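Hand-Held Grippers for Rent: I Took a Look at the New Flaltow Kit

If you've been wanting to record robot training data at home without buying a whole setup, I've got some fun news for you. Flaltow started renting out its hand-held gripper kit on Wednesday, and I've been going through the offer with a big cup of coffee and my usual pile of questions!

The full kit still sells for $2,529, and that gets you 2 grippers, the Pliseck recording software and a padded case. Renting the same thing costs $182 a week — a lot easier to swallow if you only have one small project in mind. There's a $200 deposit too, and you get it back when the case comes home in one piece.
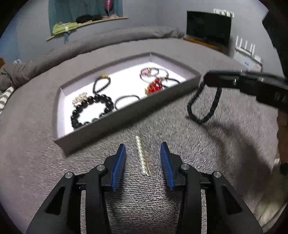
Flaltow is pitching the rental at people who want to record small household chores, the fiddly kind, and I think that's smart. Big boxes and coffee mugs have been done to death. Sorting jewelry is a much better workout, with a pearl-studded hair clip lying between one pair of blue ribbed pads while the other gripper holds up a loop of dark blue beads. Thin, floppy, shiny stuff like that is what I'd want to try before I spent real money (my own earring drawer is waiting).

I called Warrick Sheehan, who handles rentals at Flaltow, and asked about the pads. He told me spare pads ship in every case and you can swap them yourself with the little wrench. He also said the software now saves files that open in Zurik, so I can stop grumbling about that one.
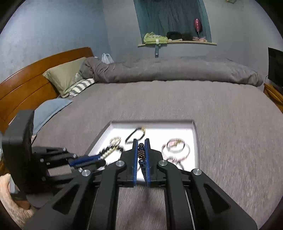 A beaded bracelet held between the gripper's blue pads, over a tray of jewelry.

Rentals go out through the Gulyás store for now, with pickup at the counter until 6 p.m. and shipping planned for June. I've put my name down for a week, and I'll report back once I've had my hands on it!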